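Kitchen Basics at Trurmont
Handout 13: Citrus, cutting and setting out

Welcome back, everyone. Last time we spent most of the hour on knives, and I promised that we would finally get to the fruit. Please read this through before you come in, even if you have been slicing lemons since you were tall enough to see over the counter.

Choosing the fruit

Pick up a few lemons and keep the ones that feel heavy for their size. A thin, smooth skin usually means more juice, while a thick, bumpy one gives you more peel to grate. Limes are much the same, and a mottled skin is nothing to worry about as long as the fruit gives a little when you press it. Wash everything, even if you only want the inside — the knife carries whatever is on the peel straight through.

Cutting rings

Take off one end until you see flesh, then lay the lemon on its side with your fingertips tucked under. Let the knife do the sliding. Thin rings are lovely in a pitcher or on fish, and thicker pieces are better for squeezing. If you end up with a bit of both, keep them apart on the board so you can grab what you need. Flick out the seeds with the tip of the knife as you go.

Laying out your place

Give yourself more room than you think you need. The board goes where your hands naturally fall, with the bowl close beside it and the cup farther back, out of elbow range. Whole fruit can wait on the table until its turn. I like a folded napkin off to the side too, and a tray for carrying things over at the end.

Lemon slices and two lemon pieces share the cutting board, with a whole lime on the table and the pink bowl to the right of the board. 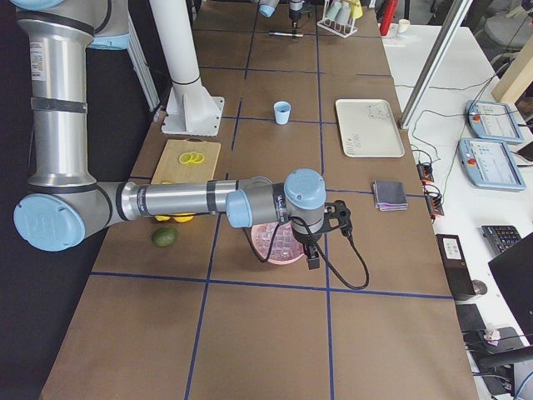
Before next time

Slice one lemon and one lime at home, and allow yourself 20 minutes so there is no rushing. Jot down which one was harder to keep even, and bring your notes along — we will begin with them, and then move on to grating peel.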